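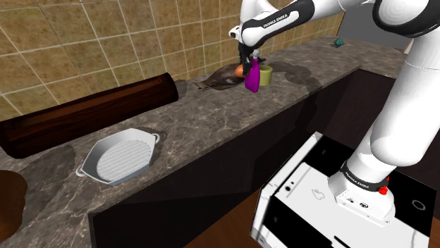 2026年1月22日、建材商社のRollbridgeは、住宅用キッチン向け人造石カウンター「Hellska」の国内取り扱いを始めると発表した。製造元はZosovで、これまでは業務用厨房に限って供給していた。受注は同日付で開始し、出荷は1月末からとなる。

Hellskaは石英粉と樹脂を混合して加圧成形した板材で、厚さは12ミリと20ミリの2種類。表面仕上げは半艶と艶消しから選べる。柄は4種で、いずれも天然石の脈模様を基にしている。長尺品の長さは1514ミリを標準とし、これを超えるカウンターでは現場で板を継ぐ。継ぎ目には同色の接着剤を充填し、硬化後に研磨して段差をなくす。

施工要領書も同時に改訂した。主な変更点は壁との取り合い部分である。従来はカウンターの後端を壁タイルに突き付け、目地材で埋める納まりを認めていたが、改訂版ではこれを廃し、すき間を2ミリ確保したうえで防かび型のシリコーン系シーリング材を打つ方法に統一した。下地の伸縮によって目地材に細かな割れが生じる事例が、業務用の現場で報告されていたためという。既存の壁タイルを残して天板だけを交換する改修工事も、同じ基準の対象となる。

耐熱性については、短時間の接触で120度までを使用範囲とする。加熱直後の鍋やグリルパンは直接置かず、鍋敷きを使うよう取扱説明書に明記した。清掃には中性洗剤を用い、塩素系漂白剤が付着した場合は速やかに水で洗い流す。研磨剤入りの洗剤は、艶消し仕上げでも使用できない。

販売は工務店とリフォーム会社を通じて行い、一般消費者への直販は予定していない。寸法加工はRollbridgeのDow加工場が受け持つ。シンク用の開口は図面支給を条件に工場で加工し、水栓穴は現場での穿孔にも対応する。柄見本と改訂版の施工要領書は、同社の各営業所で配布している。価格は柄と厚さにより異なり、個別見積もりとなる。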